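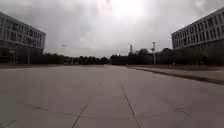 Vasiliki Tsakiris has looked after the same Furnival outdoor rover for 648 hours of driving, and she talks about it the way my aunt talks about her old station wagon – fondly, and with a list of complaints.

"People ask about the software," she says, pouring me a second coffee I hadn't asked for. "I spend my mornings on wheels! Grit gets into the hubs, so I pull all of them, wipe the seals and put in fresh grease. Then I clean the lens and check the mount screws with my fingers."

The joints between paving slabs are what loosen those screws, she thinks, and her colleague Min-kyu Ban agrees, though he would rather blame the bracket. 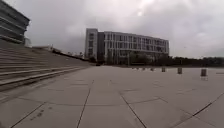
The plaza, with the steps on the left and the bollards across the right half.

The steps have their own line in her setup notes. "I draw the keep-out edge by hand, well back from the bottom step, and I walk it before I load it," she says. "Min-kyu says I walk it too slowly. Well, he can grease the hubs, then."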